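Magazine / Features / Machines
Features Reviews Columns Archive
3 min read

Teaching a robot to do the laundry, one sulk at a time

Helge Isaksson has folded more cloths by proxy than most people fold in earnest. At Arcombe, he steers a pair of arms through the job while a computer takes notes. The target is 400 good examples. By the end of January he had 138.

Cloth is a rotten pupil's first subject. A brick stays a brick, but turquoise fabric can be flat at one end and a small mountain range at the other.

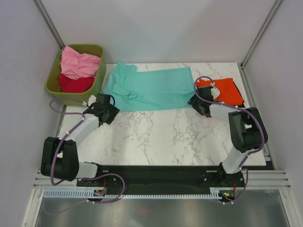
The bad ones count too

Isaksson keeps his failures, 62 of them so far, in a folder called Draltometti, after a village where he once lost a suitcase. The learning system gets those as well, labelled as mistakes. "It should know what giving up looks like," he says.

A tidy run earns him a biscuit. After 10 he stops for lunch, and his own shirts are still in a heap at home.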